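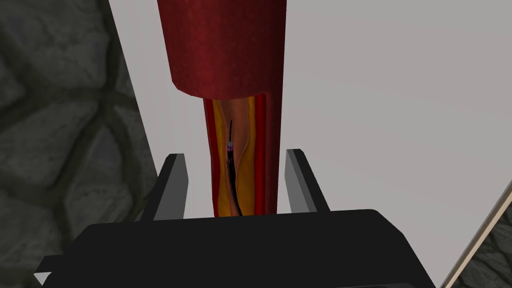 ## 4. Setting up the home cuff and getting your first readings

Okay, you've got the Wunach unit out of its box and the batteries in (section 3, if you skipped ahead like I always do). Now we get it talking to you properly. I wrote this part after setting one up for my mother-in-law over the phone, which took most of an afternoon, so if something seems over-explained, that's why!

Set aside 30 minutes. You won't need all of it, but part of that is just sitting in a chair.

### 4.1 Set the clock and the user

1. Hold down the side button until the year starts blinking. Tap the big button to move it forward. You can't go backward, so if you overshoot you get to go all the way around again.
2. Press the side button once to lock in the year, then do the month, day, hour and minute the same way.
3. When the little person icon shows up, pick 1 or 2. The unit keeps 60 readings for each person.
4. Press the side button one more time. The screen goes blank for a moment and comes back showing the time.

**Note:** Please don't share a user slot. Feng-yi Chung and her husband both used slot 1 for all of January, and there was no way to pull their numbers apart afterward. She ended up starting over with a paper notebook.

### 4.2 Put the cuff on

1. Roll your sleeve up, or better, take the arm out of it. A bunched-up sleeve squeezes your arm and can throw the number off.
2. Push the air plug into the left side of the unit until it stops. Mine goes in with a sort of soft thunk.
3. Slide the cuff onto your bare upper arm with the tube coming out toward your hand. The bottom edge should sit just above the bend of your elbow, and the tube should run down the inside of the arm.
4. Close the strap so you can still get two fingertips under the edge.

**Caution:** If the strap barely reaches, or the ends overlap so far that the arrow misses the printed bar, you have the wrong size cuff. Don't try to make it work. Tsang sells the large and small cuffs separately, and they plug into the same socket.

**Caution:** Don't use the cuff on an arm with an IV, a dialysis fistula, or a wound, or on the side where you've had lymph nodes removed, unless your doctor has told you it's fine.

### 4.3 Take a reading

No coffee, cigarettes or exercise for half an hour beforehand, and go to the bathroom first (really, it makes a difference).

1. Sit in a chair with a back. Feet flat, legs uncrossed.
2. Rest your arm on a table so the cuff is level with your heart. I use a folded bath towel under my elbow.
3. Sit quietly for five minutes. No phone, no TV news.
4. Press the big button and stay still. Don't talk! I know it's tempting to tell everyone how tight it's getting.
5. Wait for the beep. The top number is systolic, the middle one is diastolic, and the small one at the bottom is your pulse.
6. Wait a minute and do it again. Write down both.

Your numbers will bounce around from one reading to the next, and that's normal. Your doctor wants the pattern over a week or two, morning and evening, so a single odd one isn't worth losing sleep over.

**Caution:** If you get a reading higher than 180 over 120, rest and take it again. If it's still up there, call your doctor right away. If you also have chest pain, trouble breathing, weakness or numbness, or trouble seeing or speaking, call 911 and leave the cuff for later.

### 4.4 If you see an error

- **E1** — the plug isn't all the way in. Push it again.
- **E2** — you moved or talked. Rest a bit and repeat.
- **E3** — the cuff is too loose, or it's on over clothing.
- **Battery icon** — change all four at once. Your saved readings stay put, but the clock doesn't, so go back to 4.1.

If it keeps showing E1 with the plug pushed in, check the tube for a kink. Pei-shan Hsu found a crease in hers from storing it wound tightly around the unit. Coil it loosely and it'll last a lot longer.

### 4.5 Before you put it away

Wipe the cuff with a barely damp cloth and let it air out. Don't put it in the washer. The Drillholm storage pouch fits everything with the cuff folded once.

Last updated 29 March 2025. Printing your readings is in section 5.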